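**Binine 94 two-finger gripper**
Page updated 2/8/24

The Binine 94 is an electric parallel gripper for small and mid-size arms. It replaces the Binine 42, which we stopped stocking in May. Spare fingers and pads for the 42 are still available from the parts counter.

Price: $2925 including the flange plate, one pair of standard fingers and the straight cable. Gernard and Pellis controllers are both supported. Freight is extra.

## What you get

- Gripper body, 94 mm maximum opening
- Standard fingers, black, fitted
- Flange plate and bolts
- Straight cable, 3 m
- Printed wiring sheet
- Two-year return-to-bench warranty

The soft pads are sold separately. If you are handling fabric, foam or thin-walled cups, order them with the gripper. They take a few minutes to fit with the supplied hex key and the opening has to be re-zeroed afterwards.

## Choosing between the 94 and the 42

Customers who already own a 42 often ask if the change is worth the money. It depends on the size of your parts. The 42 opens to 42 mm and suits small, regular items such as vials and machined blanks. It can pick up a mug by the handle or the rim but can't go around the outside of one. The 94 can go around most mugs and small bowls.

The 94 is heavier, so check the payload left on your arm before ordering. It is also wider across the body, and that matters if you reach into bins or appliances. For a narrow opening, the 42 with long fingers is still the easier tool to drive. If you have both, keep both. The flange pattern is the same and a swap takes one person less than ten minutes.

Force is set in software on either model. We ship the 94 at its lowest setting. Leave it there until you have tried your softest part.

## Bench trials

Shazia Rajput runs our gripper trials at the Bowen workshop. She uses kitchen goods and plush food for the general handling test, as the sizes and surfaces are close to what most of our research customers work with. A bottle-shaped plush toy squashes under load, a colander has a thin edge, and a small ball in a bowl leaves little room for the fingers.

For each gripper the list is the same:

1. Approach a cup from the side and close on it.
2. Take a soft item off a plate.
3. Take the ball out of the blue bowl.
4. Lift the colander by its edge.
5. Return every item to its start position.

Each item is scored as held, slipped or missed. A slipped item is tried again at the next force setting up, and the setting is written down with the score. Cameras stay fixed for the whole run. If a camera is bumped, the run starts over. 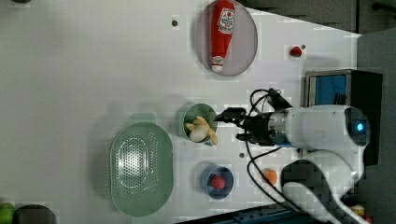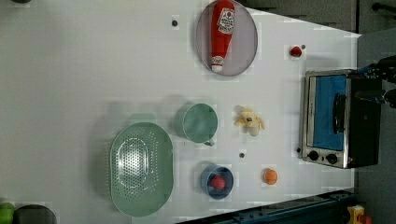 Two of the trial layouts, with the plate, colander and peeled plush banana.
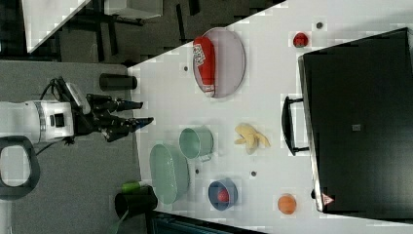

Ask for the score sheets if you are comparing the 94 with another make. We send them as a spreadsheet with the force settings included. We can also run your own parts through the same list at the Bowen workshop. Send no more than one small carton, and label anything you need back. There is no charge if you go on to buy, otherwise we bill bench time at the normal hourly rate.

## Mounting and cables

Fit the flange plate first, then the gripper. Route the cable with enough slack for the full travel of the wrist, and turn the last joint through its whole range by hand or at low speed before you tie anything down. Most of the faults that come back to us under warranty are pulled connectors.

The straight cable suits most benches. A right-angle version is available for tight spaces and is the same price if you ask for it when you order.

On a Gernard controller, load the driver before plugging in. On a Pellis controller, the order doesn't matter, but firmware older than version 3 won't show the grip width.

## Availability

In stock at Bowen. Soft pads and long fingers are in stock. The right-angle cable is made to order, so allow two weeks. Education and research organisations can buy on account; please put the purchase order number on the first email.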